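3.2 Collection of cloth-handling demonstrations

Demonstrations were gathered at the Fultcombe site with the Rukura arm and its standard gripper. An operator guided the arm by means of a hand-held controller while the wrist camera and the joint encoders were logged to the same clock. Each episode began with the arm at its home pose and ended when the operator pressed the stop button. Episodes lasted up to 400 control steps; those still running at that point were stopped by the software and marked as incomplete.

The task set covers 6 actions on soft goods: pinch, lift, drag, fold, flatten and release. Pinching received the largest share of episodes, as early trials of the Drodivero policy failed most often between first contact and lift. Operators were asked to take hold of the cloth at a raised fold where one was present, and to make one with a short sideways push where it was not. Approach angle and closing speed were left to the operator. Figure 3 gives a wrist-camera view of a gripper finger against gathered teal fabric. 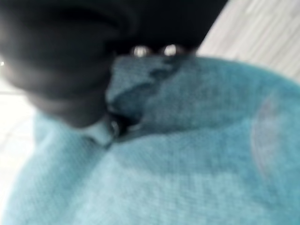

Figure 3. Wrist-camera view at the point of contact between finger and cloth.

Close to contact the wrist view carries little sharp detail, and the finger hides much of the area that matters for the grasp. We therefore did not filter episodes by image sharpness. An earlier version of the set, prepared in January, had removed blurred images automatically, and the policy trained on it tended to halt just short of the cloth. Exposure was likewise left uncorrected at this stage. Brightness changes were applied only during training, as set out in Section 4.1.

In total 3000 episodes were recorded. After review 1264 were kept for the pinch subset. An episode was rejected if the log had gaps, if the operator changed the target fold after first contact, or if the reviewer could not tell from the joint record when the fingers began to close. Failed grasps were retained and labelled as such. Labels were assigned by Uyên Phan using the scheme of Đoàn, with one change: slip during lift and slip during transport are treated as separate classes.

Each retained episode is stored as a sequence of images, joint positions, gripper opening and operator commands. The split between training and test data was made by garment, so that no garment used in training appears in the test set. Lighting conditions were not balanced across the split, and the results in Section 5 should be read with this in mind.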